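How to Teach Your Club's Arm to Push Blocks Where You Tell It

A how-to from the Barrientos after-school robotics club

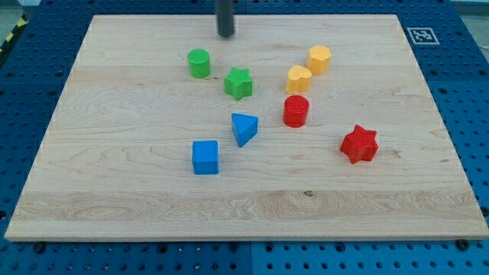
Our club spent most of the spring on one task: you type something like "push the blue cube next to the green star," and the arm goes and does it. No grabbing at all, only nudging with a rod. I thought we'd be bored of it in a week, and boy was I wrong! Pushing is sneaky. A cube that slides nicely when you hit it in the middle will spin off sideways if you're a finger's width to one side.

So this is how we set ours up, for anyone who wants to try it (or who signed up for the Haltetti challenge and is starting to panic).

What you'll need

An arm that can hold a steady height. A blunt rod with a rounded tip. A flat, smooth board, bigger than you think. A set of shape blocks in a few bright colors. A camera, a printed square marker, and a laptop with Prindix on it, which is what we use to record and replay.

Step 1. Set up the board

Get the board flat on your table and make sure it can't slide. Ours sits on a pegboard top, so there are holes everywhere to screw things into, and I'd never go back to clamps. Tape your marker outside the board where the arm won't cover it, then run the camera calibration in Prindix. If anybody bumps the table, run it again. Yes, even a little bump. We lost a whole afternoon that way.

Step 2. Set the rod height

Lower the tip until it almost touches the wood, then come up 5 millimeters. Drive it slowly to all the corners with the blocks out of the way. If it scrapes anywhere, your board isn't level, so go fix that first.

Step 3. Scatter the blocks

We mix cubes, cylinders, stars, hearts and triangles, and each color shows up on more than one shape. That way "the red one" isn't enough and you have to say "the red star." Spread them out loosely and leave a good open stretch of board to push into. Change the layout every few runs. Our first batch had the blocks in nearly the same places every time, and the arm basically memorized the board (oops).

Step 4. Drive it yourself and record

One person drives with the game controller, one reads out the instruction. Keep each push short, back off, look, push again. Swap drivers after 9 runs, because hands get sloppy. If you mess up and recover, keep the recording! Those turned out to be some of our most useful ones. If a block falls off the board, toss that run.

We figured 500 runs would do it and ended up with 643, mostly thanks to stars. Stars catch on the tip and turn, so give them extra practice.

Step 5. Train, then try it

We load everything into Fultelis and let it train overnight. The next day, start with easy ones like "push the red cylinder toward the blue triangle" before anything fancy. Keep a hand near the stop button and write down what you asked for and what you got.

If the arm keeps stopping short, check your rod height again. If it heads for the wrong color, look at your lighting. We had the blinds open in the morning and closed in the afternoon, and our poor yellow heart got ignored for two sessions before we caught on.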